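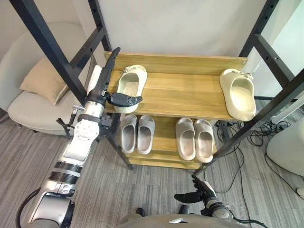

Clatden Plain Ballot Project
Progress report to the Onishi Fund, second period

Where we are

We've had a terrific few months and there's a lot to tell you! When we sent the first report we had a promising draft of the ballot guide, an agreement in principle with the county elections office, and a long list of worries. Most of the worries are gone, a couple have been replaced by better ones, and the guide is out in the world in Clatden and being used.

The grant agreement asks us to report on the guide, on the meeting summaries, on the extension to Nerklow, and on spending. We'll take them in that order and put the problems where they belong instead of saving them for the end.

The ballot guide

As you'll remember, the idea was to take every measure on the local ballot and rewrite it so that a person could read it once, standing up, and know what a yes and a no would do. The official text stays next to ours, word for word. We never say how to vote, and we don't print endorsements from anyone.

The spring ballot carried 14 measures, a lot for a town the size of Clatden. Several were housekeeping changes to the charter, the kind that usually get skipped. Two were serious money: the library levy and the sewer bond. We wrote a page for each, with the same headings in the same order every time (what it changes, what stays the same, what it costs, when it starts). We argued for weeks over those headings and we're glad we did. Once they were fixed, the writing went much faster and it was harder to lean one way without noticing.

We printed 500 copies in the first run and thought that would see us through. They went in nine days. The library desk alone asked for three refills, and the laundromat on Mill Street, which we'd added to the drop-off list as an afterthought, turned out to be our second-busiest location. The reprint used up the contingency line in the budget, as we told your office at the time. Thank you for answering that email so quickly.

Online, the guide had 1441 separate readers before the polls closed. We know the web count is a blunt tool. A household sharing a laptop counts once and a person with a phone and a tablet counts twice. What pleased us more was where people went. The longest charter measure, the one on how vacancies on the council are filled, was the most-read page on the site. It had never come up in a candidate forum or in a single yard sign that we saw, and people still wanted to know what it meant. We have been saying for years that people will read about procedure if it's written for them, and it was a real thrill to watch it happen.

Fairness checks

Every page went past two readers with opposite views on the measure before it was printed. We asked each of them one thing: does this page say what your side believes the measure does? If either one said no, the page came back to us. The sewer bond page came back four times. The trouble was the word "replace," which supporters read as repair and opponents read as a whole new plant. We ended up listing the work by street, and both readers signed off the same evening.

We did get one wrong. The library levy page gave the yearly cost for a home at the middle of the tax roll, and we took the figure from the prior year's roll. The county assessor's office caught it. The difference was small, but the number was printed on paper and we couldn't call it back. We posted a correction at the top of the web page, put a slip in every copy still on a counter, and added a step to the checklist so that every dollar figure is traced to a dated source by somebody other than the writer. The correction stays on the site.

Meeting summaries

This part of the work is newer and we're having a great time with it. Within two days of each Clatden council meeting we post a summary of what was decided, what was put off, and what comes back next time. It goes out by email and sits on a page that anyone can search. We use Olleo to line up the minutes with the agenda packet, and it saves us a good half of the evening on a long meeting. The writing and the judgment about what matters are still done by people, and we read every vote against the clerk's record before we post.

The council was a little wary at first. There was a feeling that we'd be picking out the embarrassing bits. We shared the first three summaries with the clerk ahead of posting, for accuracy only, and that settled it. Members now forward the summaries to residents who call with questions, and the clerk has started putting plainer titles on agenda items, which we hadn't asked for and were delighted to see. Item titles used to run to five lines. The most recent packet had one that read "Where to put the bus shelter on Canal Street." We cheered.

Sign-ups for the email keep growing, with the biggest jump in April, the week the guide came out. More people unsubscribe after a long summary than after a short one, so we've set ourselves a limit of one screen, with links for anyone who wants more.

We also asked subscribers what they would change. The answers were generous and in a few cases blunt, and they're shaping what we do next.

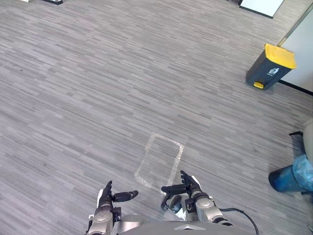

Please stop telling me a thing was "referred," one subscriber wrote back, and tell me if it's dead or alive. I've been following the parking ordinance since winter and I still can't work out whether anybody plans to vote on it.

We loved that note, and it was fair. "Referred" is accurate and it tells a reader almost nothing. So each summary now ends with a short running list of open items, with the last thing that happened to each one and the next date it can legally come up. If no date has been set, we say that. The parking ordinance, for the record, is alive. It has been through two readings and is waiting on a cost estimate from public works.

Keeping that list up has meant going back through old minutes, and we've found several items that were put off and never returned to. We passed the list to the clerk before we published it. Two of the items have already been put back on an agenda.

Nerklow

Our plan said we'd have a guide ready for Nerklow in time for the fall ballot. We still expect to, but we're behind where we hoped to be, and you should know why.

Nerklow votes on the same day as Clatden but its measures are written by a different attorney and approved on a later schedule. In Clatden we had the final text seven weeks out. In Nerklow it may be closer to four. That's tight for the fairness check, and we won't print without it. We're getting ready by drafting from the first-reading versions and marking anything that could still move. The Nerklow town office has agreed to send us changes on the day they're made, and they've been a pleasure to deal with.

The second difference is language. A good share of Nerklow households speak Portuguese at home, and the official ballot is printed only in English there. A translated guide wasn't in our proposal. We think it should have been. We have a quote from a translator with court experience and we'd like to pay for it by moving money from the events line, where we've spent less than planned. The request form is attached to this report. If you'd prefer that we wait for the next period, we could put up a Portuguese version online first and hold off on print.

We held one open session in Nerklow to try out sample pages. Turnout was modest and the conversation was wonderful. People read a page, covered it, and told us what they thought a yes vote would do. On the zoning sample most of the room got it backward, and the fault was ours: we'd written a double negative straight out of the ordinance and never seen it. The page has been redone, and we've been hunting the same mistake everywhere else.

Spending

The full table is in the attachment. Printing is over, for the reason given above. Events and travel are under. Staff time is on plan, although the hours bunch up badly in the month before a vote and fall away after it, and we'd like to talk with you about a payment schedule that follows that shape. The Olleo subscription was paid for the year, at the nonprofit rate, and nothing more is due on it this period.

What we'll be doing next

The Nerklow pages come first. Alongside them we're writing up our headings, checklist, and reader instructions as a short handbook, so that another town can start from ours. Two clerks in the county have already asked for it and we've promised them a draft to scribble on.

We're also going to try a one-page sheet for people who have just moved to Clatden: which district they're in, who represents them, when the council meets, how to get on the speakers' list. It costs next to nothing and the library has offered to hand it out with new cards.

There's one question we'd like your view on before the next call. Candidates have begun asking whether we'd run their statements next to the measures. Our instinct is to say no and keep the guide to measures only, but the requests are polite and they'll keep coming. If other projects you fund have faced the same thing, we'd be very glad to be put in touch with them.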